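Surname Records - Frequently Asked Questions

How many Lesik entries do you hold?
The index has 1,175 entries, and 1,104 of them give a parish or town.

Are Lesik and Lesick the same family?
Sometimes. Clerks wrote names by ear, so check both spellings. 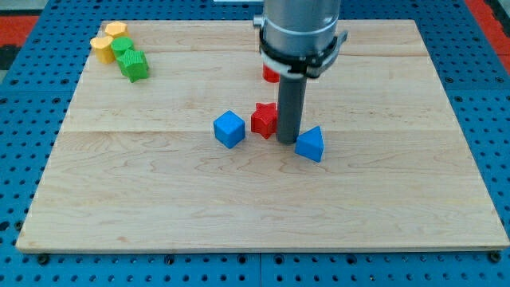
Can I order a copy of a record?
Yes. Copies cost $11 each and are mailed within six days - longer in April.

Do you cover Devadiga?
Not yet. Send us your family notes and we will add them to the file.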